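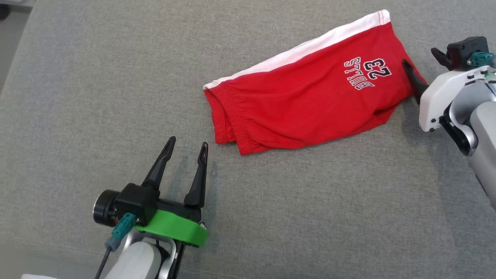

Players and a part-time coach wanted for the Brindinik youth soccer club, fall season, starts end of August. We lost our under-10 coach to a job move and have a roster with holes in it. Games Saturday mornings, practice one evening a week at the Chaudhary Road field. Kit is provided, red shorts with the white side stripe, and you give it back at the end. Shin guards and cleats are on you. No tryouts, no experience needed, kids who have never kicked a ball are fine.

Coach (paid, part time)
$800 for the season, paid in two halves. You run one practice and one game a week, 3 hours total most weeks, bit more when we travel to Bronen. Need: patience, own transportation, background check (we pay). Coaching license nice to have, we can put $200 toward the course if you dont have one. High school players over 18 welcome to apply, so are grandparents.

Red jerseys with white trim for the kids. Coaches get a jacket. Tell us your size when you write, the order goes in early and we can't swap after.
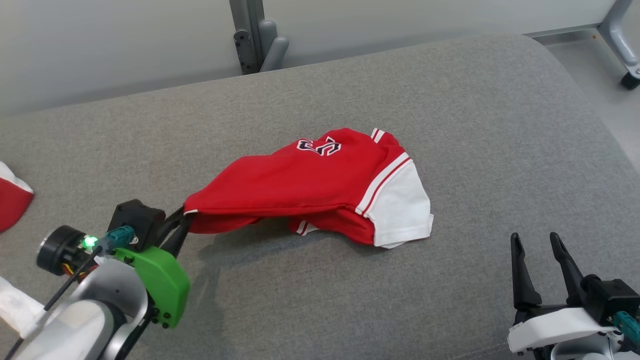

Players
Ages 8 and 9, boys and girls, one team. Fee is $198 and covers field time, referees and insurance. Sibling discount, ask. If the fee is a problem say so in the email, there's a fund, it stays between you and Aurelia. Need a copy of birth certificate and the medical form before first practice. No form no practice, sorry.

Used kit from last year's families very welcome. Washed please, name tags cut out. Anything red with the striped trim we can use, even if the number is peeling. Box is inside the door at Brilten Sports.

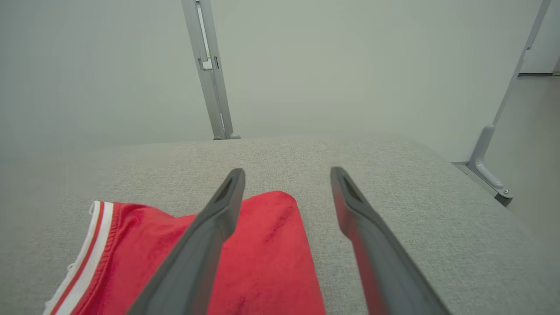 How to apply
Email Aurelia Nägeli, club secretary, or leave a note at the Brilten Sports counter. Coaches: a few lines about yourself plus a referance with phone number. Parents: childs name, age, shirt size, best time to call. Calls after 6 pm only.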